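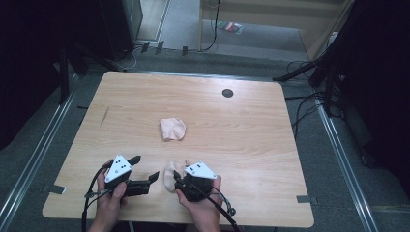 Le débit entrant du réservoir de Kistdale était de 1000 litres à l'heure, le débit sortant de 900, et le niveau ne montait pas. C'est ainsi que le dossier me fut résumé au téléphone, un matin de juin, par le bureau Engström, qui m'employait à la vacation pour les écarts de comptage. Le réservoir se trouve à 1455 mètres d'altitude, au bout d'une piste que le fourgon monte en première. Au siège, on m'avait remis les relevés dans une salle à moquette grise, sur une table de bois clair. Il y traînait un morceau de matière souple, beige et froissée, que je repoussai pour déplier le plan du réseau. Le plan datait d'avant le remplacement des compteurs. Il indiquait une seule conduite de départ, vers le hameau de Barka, et une vidange de fond condamnée.

Un écart de ce type a peu de causes possibles. Le compteur d'entrée surestime, le compteur de sortie sous-estime, l'ouvrage fuit, ou quelqu'un prend l'eau entre les deux. L'évaporation est négligeable dans une cuve couverte. Je notai ces hypothèses dans l'ordre où je comptais les éliminer, en commençant par la moins coûteuse.

Les deux compteurs étaient des Ultier à turbine, posés par la même équipe. Je les déposai l'un après l'autre et je les passai au seau jaugé, méthode lente et suffisante. L'entrée donnait juste. La sortie donnait juste aussi, à la résolution du cadran. Je remontai les joints, je resserrai en croix, je purgeai l'air. Le niveau, lu sur l'échelle émaillée, était à la même graduation qu'à mon arrivée.

Je dormis dans la chambre des vannes. Elle mesure à peine plus que le lit de camp qu'on y range, et la conduite y traverse le mur à hauteur d'oreille. La nuit, la consommation du hameau baisse et l'on entend mieux. Une fuite sous pression produit un souffle continu, assez aigu, que l'on suit à la tige d'écoute en la posant de raccord en raccord. Je n'entendis pas de souffle. J'entendis la conduite s'arrêter.

Je veux dire que l'écoulement cessa. Le bruit de fond tomba, le compteur de sortie s'immobilisa, l'aiguille ne tremblait plus. Le compteur d'entrée tournait toujours. Je pris la lampe et je montai regarder l'échelle. Le niveau n'avait pas bougé, et il resta où il était pendant tout le temps que dura l'arrêt, alors que l'eau arrivait devant moi en nappe régulière par le col de cygne.
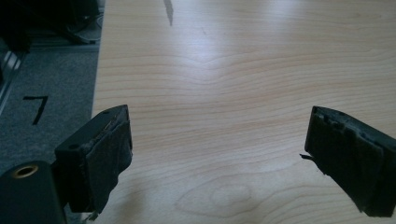 Maëlle Corvisier
Rédactrice technique, auteure de nouvelles

J'inscrivis l'observation au carnet, avec l'heure. Puis je fermai l'entrée. Quand on isole une cuve des deux côtés, une fuite se trahit par une baisse. J'attendis le jour, assis sur la margelle, la lampe dirigée vers l'échelle. La surface était plane. Elle ne descendit pas d'un trait.

Une cuve qui ne se vide pas quand on la ferme et qui ne se remplit pas quand on l'ouvre n'a pas de rubrique dans le formulaire Engström. J'employai la rubrique « autres ».

Le lendemain je descendis à Barka à pied, le long de la conduite, en vérifiant chaque regard. Ils étaient secs. Au lavoir, une femme remplissait un bidon. Je lui demandai si l'eau avait manqué dans la nuit. Elle répondit que l'eau s'arrêtait toujours à cette heure-là, le temps que le haut se serve. Je lui demandai ce qu'elle entendait par le haut. Elle regarda la montagne au-dessus du réservoir, où il n'y a ni ferme, ni captage, ni chemin, et elle revissa le bouchon de son bidon.

Je remontai avec de la fluorescéine. C'est un colorant d'usage courant, sans danger aux doses employées, visible à très faible concentration. J'en versai dans la cuve, puis je rouvris l'entrée. L'eau prit une teinte verte, d'abord en écharpe sous le col de cygne, ensuite dans toute la masse. Si elle s'échappait quelque part, je la retrouverais en contrebas, dans un talus ou dans le ruisseau. Je plaçai des capteurs de charbon actif aux 2 exutoires les plus probables et je prévins le hameau que l'eau du robinet serait colorée jusqu'au soir.

Elle ne le fut pas. La fontaine de Barka coula claire tout l'après-midi. Les charbons, relevés à la tombée du jour, étaient négatifs. Dans la cuve, la couleur pâlissait pourtant à vue d'œil, et avant la nuit elle avait disparu.

Je restai une nuit de plus que ne le prévoyait l'ordre de mission. L'arrêt se produisit à la même heure. Je m'étais placé dehors, sur la dalle de couverture, et je regardais la pente. Le rocher y est nu, gris, un peu lustré à la fin du printemps. Au bout d'un moment, une ligne verte s'y dessina, très haut, de la largeur d'un trait de crayon à cette distance. Elle montait. Elle contourna un éboulis, elle reprit son alignement, elle atteignit la crête et passa de l'autre côté. Sa pente était constante, sans rupture visible. Un géomètre n'aurait rien trouvé à y reprendre, sinon le sens.

Le rapport que je rendis à Engström comporte les étalonnages, le schéma mis à jour, le détail du traçage et la conclusion suivante : ouvrage étanche, compteurs conformes, départ non répertorié. Le bureau me renvoya le document avec une question en marge, qui demandait le diamètre de ce départ et la date à laquelle il serait condamné. Je répondis que je n'avais pas eu accès à la vanne.

Le plan en vigueur porte maintenant une seconde conduite, en tireté, qui part de la cuve et sort de la feuille par le bord supérieur. Elle est cotée à 100 litres à l'heure. J'ai proposé que la facturation de Barka soit établie sur le compteur de sortie et que la différence soit passée en service. La commune de Kistdale a accepté sans observations — les registres anciens, m'a-t-on écrit, procédaient déjà ainsi, dans une colonne dont l'en-tête était effacé.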